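Thursday, August. Bench notes, storage and sorting for the small parts.

Started 9:15. Pulled everything out of the Lanivmont cabinet, top shelf down. The inventory sheet says 1,885 pieces; I did not recount. Anything without a label went to the reject tray for Raghavendra Joseph to look at, mostly spacers and the short Burkard clips we stopped ordering.

Opaque totes are out. Last month we lost most of a morning looking for the Seixas fittings, which were in a gray tote with the wrong lid. From now on:
- clear bins for anything handled daily
- slotted baskets for light items that need air
- cardboard only for shipping to Brokport

Load check on the clear type: 2 kg overnight on the long shelf, no visible bow in the floor, handles fine. Did not try more. The slotted baskets flex at the rim when lifted one-handed, so keep them under 1,000 g. Lids still do not nest - leave them off until the new ones come.

Label tape peels from the clear plastic if the surface is not wiped first. Isopropyl, dry cloth, then press for a few seconds. Labels go on the short side, lower left.
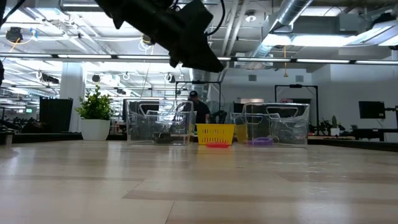

Spacing on the long table needs a rule. Bins are to sit at the far edge, handles reachable, with the front half of the top kept free for sorting. The two clear ones are placed that way now, with the small yellow basket in the gap between them, and the contents can be told apart through the walls: purple item in the right bin, dark one in the left. The flat red piece in front of the basket has no bin assigned yet.

To do: order label stock, ask Raghavendra about the Burkard clips, mark bin positions on the table with tape - low-tack only, the finish is glossy and I do not want residue.

Stopped 11:40. Cabinet bottom shelf still not done.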